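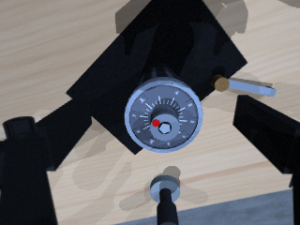

**Relocking after a combination change – dial ring index is off**

**kdarko**

Three-wheel mechanical lock on an older Hedberg floor safe, hand-change wheels. I changed the combination in November with the door open and tested it 14 times before closing up. No failures. Since then it opens on the third number only if I dial it a mark and a half high. First and second numbers are fine as set.

I've checked that the dial isn't slipping on the spindle. Spline key is seated. What else moves the last number and leaves the other two alone?

**trosinau_bench**

How are you establishing that the first two are fine? Most wheel packs will accept a mark either side on every wheel. If the whole index has shifted by one and a half, you could be inside the tolerance on wheels one and two and just outside it on wheel three. That would look exactly like what you describe.

Dial each number high and low in half marks, one wheel at a time, and write down where it stops opening. Post the range for each.

**aquaye**

Agree with the test, don't agree with the likely cause. Before taking anything apart, look at the dial ring. If the ring was removed for cleaning or painting and went back a hair rotated, the index mark has moved and every number moves with it. Two screws, and there is usually some slop in the holes.

Kwaku, was the ring off at any point?

**kdarko**

Ring was off, yes. I repainted the door face in October.

Ranges, relative to the numbers I set:

- Wheel 1: opens from 0 to +2
- Wheel 2: opens from 0 to +2
- Wheel 3: opens from +1 to +2

So the centre is high on all three. Trosinau was right about that part.

**trosinau_bench**

Then it's a global shift of a bit over one mark, and wheel three has a narrower gate or a bit of wear on one side. I would still pull the back cover and look at the fly on wheel three. A bent fly will shift one wheel's pickup and leave the others where they were.

**aquaye**

A bent fly doesn't explain wheels one and two being centred high. The ring does. Loosen both ring screws, rotate the ring until the index sits in the middle of the range, tighten, retest. Five minutes, nothing opened up. If wheel three is still tight after that, then look at the pack.

**safehand_527**

Do it with the door open and the bolts thrown, please. I was called to a job in Drutport where the owner adjusted the ring with the door shut, lost track of where it started, and ended up paying for a drilling.

Also, put a pencil line across the ring and the door before you loosen anything. Then you can go back.

**kdarko**

Door open, pencil line made. I turned the ring a bit over one mark. Ranges now:

- Wheel 1: −1 to +1
- Wheel 2: −1 to +1
- Wheel 3: 0 to +1

Opens reliably on the numbers as set. Wheel three still has no margin on the low side.

**trosinau_bench**

Which is the part I was talking about. It works today. I wouldn't leave it with zero margin on one side – the last wheel is the one people overshoot.

**aquaye**

Fair. Two options: move the third number up by half a mark when you next change it, or pull the pack and inspect. Amoah sells the fly for that pack separately if it does turn out to be bent. If you dial carefully and nobody else uses the safe, I'd leave it until the next service.

**trosinau_bench**

I'd pull it now. The cover is already accessible and he has the door open.

**kdarko**

Pulled it. Fly on wheel three looks straight against a steel rule. There is old grease packed in one side of the gate, gone hard. Cleaned it out with a wooden pick and a little solvent on a rag, no new grease on the wheels. Wheel three now opens from −1 to +1, same as the others.

**safehand_527**

Run it another dozen times before you shut the door.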